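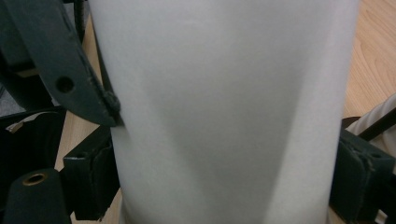
Finduncombe Hall: Hiring Questions

Who may hire the hall?
Any resident or local group may apply. Businesses are welcome at the standard rate. Applications are handled by the bookings officer, Tincuța Bucur.

How many people does it hold?
The main hall is licensed for up to 100 people standing, or 70 seated at tables. The Pietrzak Room takes 17.

Is a deposit required?
Yes. The deposit is payable when the booking is confirmed and is returned after the hall has been inspected.

Are refreshments provided?
Tea and coffee may be ordered with the room. Plain white paper cups are supplied with each order. Hirers who prefer china should state this on the form.
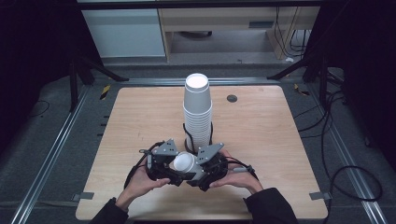
May we bring our own caterer?
Yes, provided that the caterer's food hygiene certificate reaches the office before the event. The kitchen has an oven, a fridge and a hot water urn. The urn must be switched off at the wall after use.
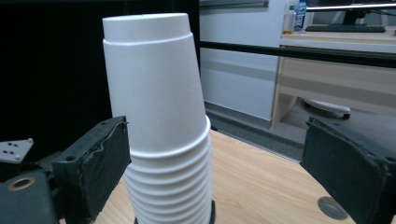
Caterers must take away all food waste. Paper cups go in the bin marked for them by the kitchen door and should be emptied first.

When must the hall be cleared?
By 11 pm. Music must stop at 10.30 pm. The hall is closed to hirers throughout August.

Can a booking be cancelled?
Cancellations must be made in writing. The hire fee is not refunded where notice is shorter than 17 days.
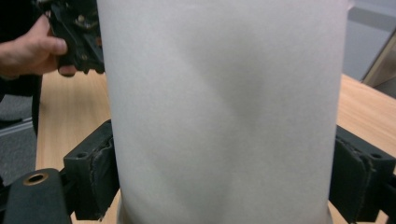
Whom should we contact about access?
Please write to Kidus Gebru, Access Officer, at the hall office, or telephone extension 241.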